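Search this guide Search Clear

Section 2: Planning and budgeting before you order

Read this section before you ask for a quote. It covers a two-handed Mukham work cell used for handling cloth and other soft goods. Section 3 covers unpacking, and Section 4 covers wiring and first power-up.

2.1 Write down the job

1. List every item the hands will handle. Include the largest, the smallest and the heaviest.
2. For each item, note the material, the colour and whether it arrives folded, flat or crumpled.
3. Write down what has to happen to each item and where it goes next.
4. Mark any step that needs both hands at once. If there are none, price a single-hand cell first.
5. Send the list to your dealer with three samples of each item.

Note: Sheets and other thin cloth take longer to handle than boxed goods. Do not use cycle times from a boxed-goods cell to work out your payback.

2.2 Measure the space

1. Measure the bench or table you plan to use. Check that it is level in both directions.
2. Allow 90 cm of clear floor on every side that staff will use.
3. Check the door widths and any lift between the loading area and the room.
4. Find the nearest power outlet and note which circuit it is on. The Voltton supply unit needs its own circuit.
5. Check the light at the times of day you expect to run. Strong side light on a pale bench can wash out the wrist camera view.

Caution: Do not plan to run the supply cable across a walkway, even under a cover. If the outlet is on the wrong side of the room, get an electrician's price and add it to the budget now.

2.3 Choose the hands

Mukham hands are sold singly. A left and a right are separate part numbers, and a left hand cannot be converted to a right. Check the order form twice, as hands returned because of an ordering mistake carry a restocking fee.

Fingertips are wear parts. Dark tips are easy to pick out against white cloth in the wrist view, which helps when you are checking finger spacing. If most of your goods are dark, ask for a sample of the light tips before you decide. 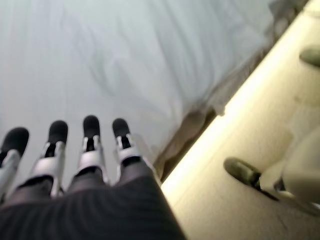

Page last changed: 23 October 2026

When you plan the work surface, leave enough room for one hand to rest on the bench while the other is over the cloth. A bench that only just fits the goods will slow the job down. If you are buying a new top, choose a plain matt finish.

2.4 Build the budget

1. Start with the quoted price for the arms, hands and controller.
2. Add the Voltton supply unit if the quote does not include it.
3. Add the bench, guarding and any electrical work.
4. Add $4,000 for spare parts in the first year. This covers fingertips, finger pads and one set of wrist cables.
5. Add freight and insurance. Masri quotes these separately for regional addresses.
6. Add staff time for training. Plan on 3 days for each operator.
7. Add 10 per cent of the total for changes after installation.

Note: Prekia licences are charged per controller, not per hand. Adding a second hand to a cell later does not change the licence cost. The price list is revised each April, so ask how long your quote will be held.

2.5 Lease or buy

Leasing suits sites that are still testing whether the job can be done. The lease covers repairs to the arms and controller. It does not cover fingertips, pads or damage from liquids.

Buying suits sites with steady work and someone on staff who can change a finger. If you buy, ask for the service parts list in writing and check which items are stocked locally.

Caution: Do not sign either agreement until the dealer has run your samples and sent you the results.

2.6 Before you place the order

Have these ready:

- the item list from 2.1
- the room plan with measurements
- the electrician's price, if you need one
- the name of the person who will accept delivery
- your finished budget sheet

Send copies to Masri with the order form. Keep the originals on site. The installer will ask to see the room plan on the first visit.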